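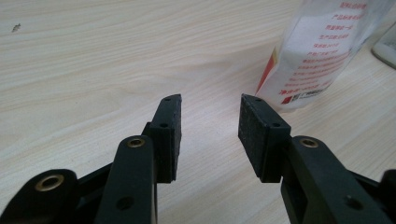
Section 4. Checking and Adjusting the Fingertip Pads

By now you should have the Hernix hand-held gripper out of its case, charged, and paired with the recorder. If you haven't done that yet, please go back to Section 3 first, as the grip display used in the steps below only wakes up once the two units know about each other.

This section takes about 12 minutes the first time through and a good deal less once your hands have learned the way. It is worth taking slowly. Most of the calls we get at the help desk come down to pads that sit a little crooked, and a crooked pad can make an easy pick feel like a very hard one.

What you will need

The small hex key from the Stutden tool roll (the one with the green sleeve)
The gray gauge card from the lid pocket
A soft, dry cloth
A light item with straight sides, such as a small bottle or a box of tea
A clear stretch of desk or table, with good light

Before you start

CAUTION: Switch the recorder to Standby. Keep fingertips, hair, and loose cuffs out of the finger linkages. The links fold in toward each other as the trigger is squeezed, and they can give you a nasty pinch.

Leveling the pads

1. Rest the handle on the desk with the gripper fingers pointing away from you and let go of the trigger completely. The fingers should open by themselves and stay open.

2. Wipe the face of each pad with the dry cloth. A bit of lint is nothing to worry about, but grease or crumbs should come off. Please don't use water or alcohol – the pad surface is glued on, and the glue doesn't care for either one.

3. Lower your head until you are looking straight along the desk at the pads. Their top edges should be at about the same height. If one is higher, loosen the pad screw on that side by half a turn, nudge the pad until it lines up with its neighbor, and hold it there while you tighten again.

4. Squeeze the trigger slowly until the pads just touch. Slide the gauge card down between them. You want to feel the same light drag from top to bottom. If the card is snug at the top and free at the bottom, the pads are leaning in, and you should repeat step 3 on whichever side looks worse to you.

5. Tighten both pad screws until they stop, and then leave them alone. It is tempting to give them one more tug for luck, but the threads are small.

NOTE: Pads leave our bench already matched in pairs. If you ever need to replace one, replace both, and keep the old pair as spares for practice.

Trying a first pick

6. Stand your test item on the desk at a comfortable reach. Bring the gripper in low, with one pad on each side, and close until the grip display reads 40. That is plenty for a light item.

7. Lift it a hand's width, hold it while you count slowly to three, and set it down again. If it twists as it rises, one pad is making contact before the other. Go back to step 4.

8. Repeat with the item turned a little to one side. Clear plastic and shiny labels are more slippery than cardboard, so let the display climb to 47 for those if you need to, and ease off if the sides begin to bow.

CAUTION: Do not use glass or open containers until you have finished the practice picks in Section 5.

Looking after the pads

Check the pads at the start of each session and change them after 1,000 picks, or sooner if the face has gone smooth. The recorder keeps the tally for you under Tools, Wear, and it will show a small orange dot when a change is due. Customers on the Pillai service plan will find a fresh pair in their April parcel, along with new screws.

If the pads won't come level no matter what you try, the pivot itself may need attention, and that is a job for our workshop at Zurkitz. Write to Narayanan Shetty on the support desk, give the serial number from the underside of the handle, and let him know which side is giving you trouble. Please don't take the linkage apart at home.

Continue to Section 5, Practice Picks.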